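Chapter 6
Working Rules for Two-Arm Cells That Handle Hot Items

6.1 Scope of this chapter

Chapter 5 dealt with guarding and with the limits placed on speed and force when a person can reach into the work area. The present chapter assumes that those limits have been set and checked. It covers the written rules that govern a task once the cell is running: how the task is split between the arms, what each arm may hold and for how long, and what has to be true before a step is allowed to begin.

The rules apply to cells with two arms mounted at one table and used for light handling. They do not apply to cells with a conveyor, which are treated in Chapter 9, or to any cell where the load is more than the rated load of one arm taken alone.

Three terms are used throughout. A task sheet is the document that lists the steps in order. A hold is any period in which a gripper is closed on an object and the arm is commanded to stay in place. A release condition is the state that must be confirmed before a hold may end.

6.2 Dividing the work

The first entry on a task sheet names the arm responsible for each object. An object has one responsible arm at a time. If responsibility passes from one arm to the other, the transfer is written as a separate step, with its own release condition.

Most faults found in review come from sheets that skip this entry. In the Losdale training cell, an early sheet listed "open pot, move food, close pot" as a single step. The sheet gave no rule for the lid during the move, and the controller was free to set it down, keep it raised or return it early. Ross Cruickshank's revision split the line into 6 steps and assigned the lid to the left arm for all of them. 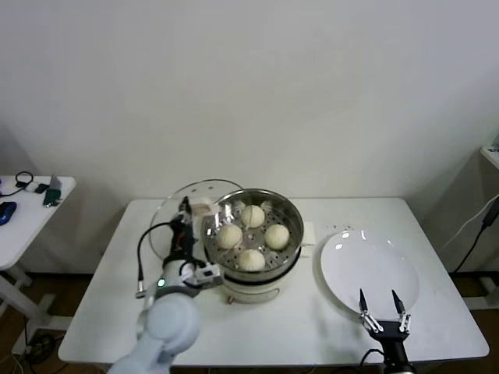

A hold over a heat source is subject to a time limit, and the limit is written on the task sheet next to the step. The default used in this book is 30 seconds. Longer holds are allowed only where the gripper maker's data sheet supports them, and the reviewer must sign for the change. The limit applies to both arms, including an arm that is waiting. In a steamer task, the left gripper clamps the glass lid near the top of its metal rim and keeps it tilted upright behind the pot, while the right gripper stands with its fingers open beside the plate. The clock for the lid starts when the gripper closes on it. It does not stop if the right arm is late. When the limit is reached, the left arm carries out its return step -- whether or not the buns have been moved -- and the task is logged as incomplete.

The position of the held object is also part of the rule. A lid held directly over the opening can drip onto the food and blocks the path of the other arm. The task sheet should therefore give a hold zone, marked on the cell drawing, that lies outside the reach path of the second arm at every point of its motion. A clearance of 200 mm between the hold zone and that path is the working minimum for the exercises at the end of this chapter.

6.3 Placement of receiving surfaces

The plate, tray or bin that receives an item is placed before the cell is started and is not moved while either arm is powered. It should be empty at the start of the run. If an item is found on it, the run is stopped and the count is reset.

Cables from the grippers must be checked at the two ends of each arm's travel. A cable that clears the pot in the rest position may touch it at full reach. Melina Sotiropoulos recommends running the full motion once at low speed with the heat off, and repeating the check after every 3000 cycles or after any change of gripper, whichever comes first.

6.4 Release conditions

A release condition must be something the cell can confirm. "Lid is back on the pot" is not acceptable as written. An acceptable form names the signal, the value and the time allowed: the lid is within the seat position, the wrist force has dropped below the set value, and both readings have stayed steady for the period given on the sheet.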